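The Great Fitted Sheet Debate, Continued
Apr 23, 2021

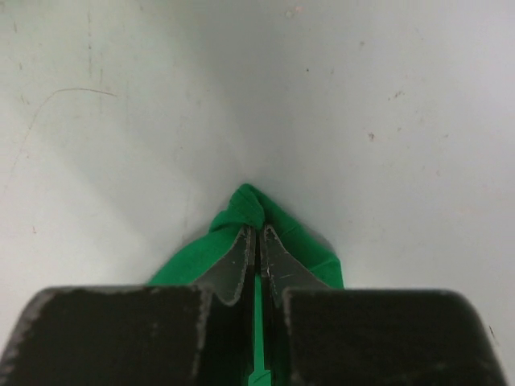 A reader on Worel Street writes to say that the last issue had it all wrong, that fitted sheets were never meant to be folded, and that anyone who claims to do it properly is either lying or has too much hallway. She rolls hers into a ball, puts the ball inside a pillowcase, and has not thought about it again in 37 years. She would also like us to stop using the word "hack."

Fair enough on that last point. On the rest, we have had mail. We have had more mail about fitted sheets than we had about the water rates, and the water rates went up.

For those who missed it, last month's item gave the usual method: hands in two corners, flip one over the other, pick up the third, pick up the fourth, lay the whole thing down and fold it in thirds. It ran to five short sentences and we were rather pleased with it. What we left out is that between the third corner and the fourth there is a stretch in which the sheet is in charge. Several of you wrote in from that stretch.

The most common complaint is depth. Sheets used to fit the mattress because mattresses were all more or less the same, a polite slab you could flip by yourself. Now they come as tall as a kitchen stool, with a soft part sewn on top, and the sheet makers have answered with pockets so deep that the sheet is mostly corner. You can't fold something that is mostly corner. You can only come to terms with it. One household in Traltell says they bought the deep kind by mistake for a regular bed and that getting in at night is like climbing into a mailbag.

The second complaint is elastic. The older ones had it at the corners only, which left you four straight edges to work with. Most new ones have it running all the way around, so there are no edges, and the thing pulls itself into a shower cap the minute you let go. If you are buying, look for corner elastic. It will say so on the package somewhere near the washing symbols that look like a small boat. If the package doesn't say, assume all the way around and plan your afternoon accordingly.

We put the question to the counter at Doolan Laundry, on the theory that people who fold sheets for money must know something. They do. They know to use two people. One stands at each end, they walk toward each other, and it is over before either has time to form an opinion. Asked what a person living alone should do, the counter suggested bringing it in. They have also just put in a new flatwork ironer, bought secondhand from a hotel for $2,695, and they are proud of it, and it does not do fitted sheets.

As for wrinkles, which came up in a surprising number of letters, they are the one part of this that takes care of itself. A fitted sheet is stretched over a mattress for its working life. Whatever you did to it in the closet will be pulled out by morning, or at least will be under you, where it is hard to see. The top sheet is another matter, and so are pillowcases, and if you only have the patience to fold some of the laundry nicely, fold those and put them in front.

Drying helps more than folding does. Take the sheet out while it is still a little damp at the seams, shake it hard, and free whatever has crawled into the corners. There will be a sock. In our house there were once two socks and a dish towel, all still wet, while the sheet around them was dry enough to crackle. Stopping the dryer halfway through and untangling the lot is supposed to prevent this. We have tried it and can report that the sheet simply starts over.

There was also a letter in favor of giving up on fitted sheets altogether and going back to two flat ones with tucked corners, the way they do it at the Ballska guest house. We have slept there and the corners were beautiful. They were also so tight that our feet pointed sideways until breakfast. Still, a flat sheet folds like a map used to, or better than that, and if you have the wrists for tucking there is a lot to be said for it.

The pillowcase method, in the meantime, is winning. Put the folded flat sheet, the spare case and the balled-up fitted sheet into the remaining pillowcase and close the door. The set stays together and guests think you are organized. We have switched over ourselves, with some loss of pride – the closet has never looked better.

Letters on duvet covers will be held for the May issue. Please keep them short, and please, no diagrams.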